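The bread basket will not go quietly

By Edeltraud Gruber

Restaurants have been trying to get rid of it for years. First it shrank, then it turned up on the bill as "sourdough for the table, 4", and at a place I went to in Rornby it was replaced by a slate with one roll on it, which the waiter put down as if it might go off.

At home it has hung on. My mother owned a single basket for 50 years and it did every meal, including the ones with no bread, when it held the post. I inherited it along with the crumbs. You can't wash wicker properly, whatever the leaflet says. You turn it over above the sink, bang it, and accept that some of 1983 is still in there.

The shops in Dutow will sell you 16 kinds now, in wire, felt and something that looks like a hat. Ignore them. Buy an oval woven one, long enough for a small loaf, and spend what you save on butter. Line it if the bread is warm. Don't line it with a paper napkin, which sticks to the crust and gets eaten by whoever is talking most.

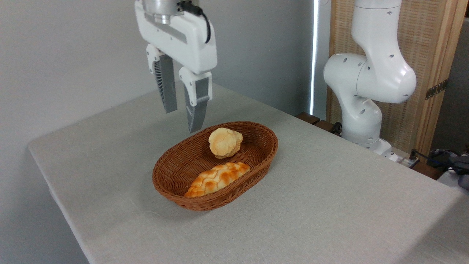

Two pieces of bread in an oval wicker basket, on a pale grey cloth.

Then there is the last piece. In my family it sits there for 20 minutes while everyone says they couldn't possibly. My uncle's method was to cut it in half, and then in half again, until he had eaten all of it and still left some.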